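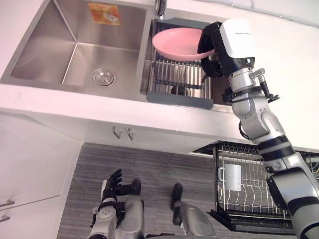 Sombat Srithong wanted to know whether a slow kitchen drain is the landlord's job or the tenant's, and how hard to push.

Question
We moved into our rental in Pemside in May and the kitchen drain has been slow from the first week. I have plunged it, I have poured kettle after kettle down it, and it's fine for 2 days and then sulks again. My landlord says drains are "tenant upkeep" and wants me to pay the plumber's $168 call-out. He's a nice man otherwise and I'd hate to sour things. Do I have to pay?
Sombat Srithong

Answers

Eimear Noonan
Oh, I feel for you, we went through the very same thing at our old place on McGrath! Get your lease out and look for the word "fixtures" or "plumbing." Ours said we paid for clogs we caused, and the owner paid for everything else. If yours was slow when you moved in, write him a friendly email saying so, with the date you first noticed - friendly, but in writing. Ask the plumber to put the cause on the invoice too. Ours found old grease way down the line, and the owner took the whole bill off our next rent (with his say-so, please don't just deduct it yourself).
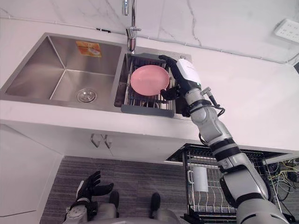

Second answer
Just pay it. I argued over $100 once and it wasn't worth the bad feeling. Or try baking soda, my aunt swears by it.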